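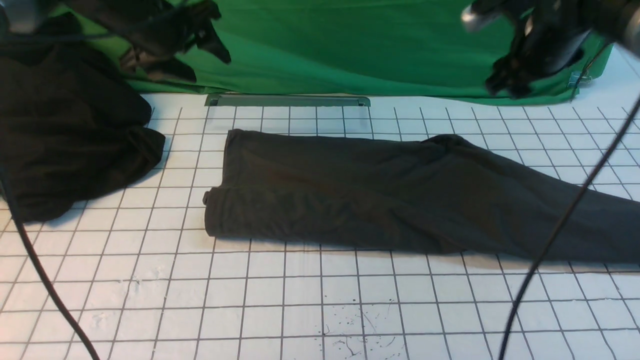

Folding cell, gray trousers on the grid table, both grippers above the cloth.

Minutes of the maintenance meeting, folding cell 2
Likance workshop, June, 9:30

Present: Emilian Manole (chair), the two operators of the morning shift, one technician from Vasylenko, myself for the minutes.
Excused: the purchasing desk.

1. Minutes of the last meeting
Accepted with one correction. In point 4 the word "left" must be "right". It was the right gripper which was opened for cleaning in May.

2. Cables
The morning shift reported again that the cables come in front of the view when the arms work low over the table. In the picture at the top one of them passes over the trousers. Emilian asked if it can be guided higher. The technician answered that this is possible with one more holder on the upper arm, but the loop must stay long enough for the full turn of the wrist. If it is too short, the connector will be pulled. We agreed to try the holder on the right side first and to leave the left side as it is until the next meeting.

There was a question whether the cable touches the fabric during a fold. The operators have seen it two times with long garments and never with shirts. They will write down each case in the cell book, with the name of the program.

3. Grippers
The right gripper has now 2067 cycles after the last service. The limit in our plan is 1000 for a visual check and the check was done in time, but it was not signed. Emilian reminded everybody that a check without a signature counts as not done. The technician will repeat it today after the meeting and sign for it.

Finger pads: the last set from Ondden is thicker than the old one. With thick pads the close position must be taught again, otherwise the motor current goes up when the gripper takes a thin hem. The value was changed on the right arm only. The left arm still has old pads and the old value. We discussed changing both on the same day. Decision: yes, when the second set arrives. Until this moment please do not copy the settings from one arm to the other.

4. Table
The grid is in good condition and the lines are easy to read. There are dark marks near the front edge, and scuffs and pale smudges also in other places. The operators are not sure what the dark marks are. One of them thinks about grease, the other about marker ink. Please try first a damp cloth, then the mild cleaner. No solvent, it takes away the lines.

After cleaning, the camera check must be run again with the empty table. The last result was 1086 points found, and we accept the same number or higher.

5. Backdrop
The green cloth hangs with broad folds and the light on it is not even. For the program this gives trouble at the back edge of the table, where the contour of a garment is sometimes taken too large. Proposal of the morning shift: pull the cloth more tight and put more clips along the top. Emilian agrees, but wants that the metal bar in front of the cloth stays in its place. Its position is written in the setup sheet and the arms have a safe distance from it.

The width of the new cloth was also discussed. Purchasing has an offer from Kokent. No decision, we wait for a sample.

6. Dark garments
Black and dark gray pieces are still the most difficult when they lie near each other. Of the 68 stops in the list for this period, over half came with dark fabric. The technician proposes to raise the exposure a little and to leave a free space of two grid squares between the pile and the piece to fold. The second part can start immediately. The exposure will be tested by the afternoon shift with the same trousers, so that the results can be compared.

7. Other
The key for the control cabinet is again in the drawer of the test bench. Please bring it back there after use.

To do
Cable holder, right arm: Vasylenko technician
Repeat and sign gripper check: Vasylenko technician, today
Clean table, run camera check: morning shift
More clips, tighten green cloth: morning shift
Exposure test: afternoon shift
Ask Kokent for the sample: Emilian Manole

End of the meeting 10:25. The next meeting is in July, same room.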